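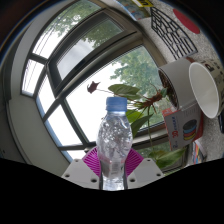

Michalski says the color on our second run of labels is within tolerance and they won't reprint it. I would like to know if that is normal or if I should push back.

We make a small line of hot sauces and sell them under the name Bridari, mostly at markets and in a few shops. The main color on the label is a dark orange. The first run came out fine. In the spring I reordered from the same printer with the same file, and the second run is clearly browner. Put a jar from each run side by side and people ask if it's a different recipe. One shop has already asked me that.

What I have from the printer is a PDF proof, which I approved by email both times. There was no printed proof. I didn't ask for one and they didn't offer. The order was for 1051 labels (they ship a little over and bill you for what you get). When I called, they told me the stock had changed from gloss to semi-gloss because the old one was discontinued by their supplier, and that this can "shift warm colors slightly." Nothing about that was on the second quote. I checked. It just says "white film, permanent adhesive" like the first one did.

They have offered me 9 percent off the next order. I have used 16 sheets' worth of the new ones so far and the rest are still in the box. I need to reorder for October anyway, for the holiday gift sets, and I don't want three different oranges on one shelf.

Do I have any grounds to ask for a reprint? And how do I stop it happening again?
pepperdrawer, 2019-07-22

backroomlabels
I worked at a label shop for several years, so take this as the view from the other side of the counter.

On the reprint: a PDF proof is only good for text, layout and size. Every shop I know says so somewhere in the terms, usually near the bottom of the proof email. If you approved a PDF and the complaint is color alone, most printers will say no, and on paper they are right. Have a look at the terms before you call again so you know what you signed up for.

The change of stock is a different matter. A customer reordering the same job expects the same material. If they swapped it, they should have told you before they printed. Leave the color out of it at first. Write to them and say that you reordered an existing job, the material was changed without notice, and the result doesn't match. Ask for a reprint at cost or a credit for the full run against the next one. Send a label from each run in the mail, stuck on a plain white card, because photos of color prove nothing. Stick to email otherwise. Phone calls get forgotten.

I would expect you to end up somewhere between the 9 percent and a full credit. If they are a decent shop they will move a bit once it's written down.

For next time:

Find out if they printed your orange as a spot color or built it out of the four process inks. Dark oranges built from process inks drift a lot, toward brown or toward red, and they drift more when the stock or the press changes. A spot color costs more on a short run but it holds. If the shop only runs digital, ask if their press has an orange ink. Some do.

Give them a physical target. Keep a few labels from the good run in an envelope, in a drawer, out of the sun, and mail one with every reorder with "match this" written on the order. Then the argument is about a real object and not about what your monitor shows.

Pay for a printed proof on the actual stock. It adds a few days. For an October job I'd ask for it by the end of August at the latest, as every food customer they have will be ordering at the same time.

Get the stock's code on the quote. "White film" could be a dozen different things.

mossgatejam
Same thing happened to me with green. I just switched printers. Using Fluvus now and have had no trouble, but I have only done two orders with them so can't say much. They are slow to answer email.

Stokimness Soap Co.
Agree with most of what backroomlabels wrote. One thing to add from our side -- check the labels under the lighting in the shops and not only in your kitchen. We had two runs that looked the same in daylight and quite different under the tubes at the store. The printer's own light booth showed it as soon as we asked them to look.

Also, if you get stuck with the brown ones, don't mix them. Use them up on one flavor, or send them all to the same shop. We put ours on the 80 ml testers, where there was no older stock next to them to compare with.

pepperdrawer
Thanks, all. I went through the terms and the bit on PDF proofs is there, as you said. There is also a line that says "materials may be substituted with equivalent," so I expect they will point to that. I'm going to write to them about the stock anyway and put the two labels on a card. They run digital only. I have asked about the orange ink and am waiting to hear.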